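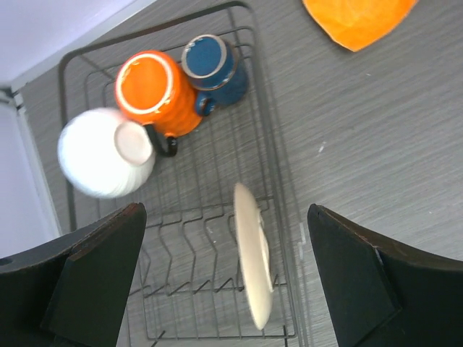
Welarthorpe Tableware – Drying and Draining Bench

May 21, 2021

Job: Lopes wire rack, mug layout. Carried over from the plate work.

Mugs in the top left of the rack, all base up, set on the diagonal: white, then orange, then blue. They are closer together than I want. The orange mug's black handle comes down towards the white one and the two are nearly touching, and the blue handle points back at the orange. The white mug is sitting partly over the left rim of the rack, so I would not trust any drain figure from it in that position. One cream plate is standing in the plate tines.

Purpose is to settle where mugs should go when the rack is also expected to take plates. The Lopes sheet says mugs "may be placed freely", which is no use to anyone writing the care leaflet. Brendan Flanagan wants one recommended layout and a short note of what goes wrong with the others.

Samples. The white is the Alonlow round-bodied mug. The orange and the blue are both Prollon, different shapes from different orders. White weighs 463 g dry on the bench scale. I have not reweighed the Prollon pair since the handle check and the old figures are on Brendan's sheet, so I am leaving them out of the entry until that is done.

Rack with the full plate and mug load came to 2475 g on the platform scale, measured earlier with the rack dry. Still well inside what the wire will take. No visible bow in the base wires at that load, checked with the straight edge along the long side and again across the middle.

Method, as before:
Fill mug to the brim, empty it, hold upside down over the sink for a slow count of five, place on the rack base up. Tray underneath. Leave. Read the tray on the scale, then tip the mug upright over a dry cloth and weigh the cloth. The second figure is the one that matters, as it is what ends up in somebody's cupboard. Room at 17 degrees C, window shut, extractor off.

Notes on draining

Rim on the wires drains well provided the rim crosses at least a couple of base wires cleanly. If the mug is set down so that part of the rim runs along a wire, water holds in that length and stays there. Moving the mug by half a wire gap is enough to fix it. Not something a user will ever do deliberately, so the leaflet should not ask for it.

Mug over the side rim: the body sits at a slope and the low side of the mouth collects. It also tips if the rack is knocked. I repeated this with the Alonlow mug well over and then only slightly over. Slightly over was nearly as poor. Conclusion for the leaflet is that the whole mouth should be inside the rack, and I would put that first.

The foot. This is where most of the leftover water is, and it was not in the original test. An upturned mug with a recessed base keeps a small pool in the recess, and tilting the mug when it is picked up sends it down the outside and over the hand. The orange mug has a pale foot ring with no glaze on it, and the ring takes up some of the water. It feels damp long after the body is dry. I had been marking the mug as dry on the body alone. Earlier Prollon results should be read with that in mind. I have put a pencil note against them in the September pages.

A quick shake before setting down removes most of the pool. So does wiping the base with a cloth once everything else is in the rack. Wiping is easier to explain and less likely to lead to a chipped rim on the tap.

Handles

Tried all handles pointing outwards, all inwards, and all the same way round. Inwards is worst. The handles take up the middle of the group, the bodies close up at the sides, and where two glazed surfaces touch a film of water sits between them. It was still there after almost 2 hours. All the same way round is better and can be drawn simply. Outwards is best for draining but the handles catch on the rim wires when a mug is lifted, the Prollon handle more than the Alonlow.

Proposed spacing: a finger's width between bodies, and a handle should never reach the next mug. The present cluster fails on the second point. Will reset and run again before anything is written up.

Position relative to the tines

Mugs against the plate tines are not good. The bent wire touches the body below its widest part and leans the mug over a little, and a plate dropped into the nearest slot will hit it. Keep a clear strip between mugs and tines. With the strip kept, the mug end of the rack takes fewer mugs than the carton drawing shows. Somebody will have to speak to Lopes about the drawing – not me.

Surface under the rack: water reaches the worktop quickly through an open wire base, so any layout needs a tray or cloth under it. The rack is supplied without one. On the grey top in here the drips are hard to see against the grain pattern. I ran a dry tissue under each position to find them, which works well enough, though it does not give a quantity.

To do
Reweigh both Prollon mugs, dry, foot ring included.
Repeat same-way-round layout with wider spacing, white mug fully inside the rim.
Add a separate line on the results sheet for water held in the foot.
Ask Brendan whether the leaflet drawing is from above or from the front. From above is clearer for handles, but it hides the lean against the tines.
Return the spare tray to the plate bench.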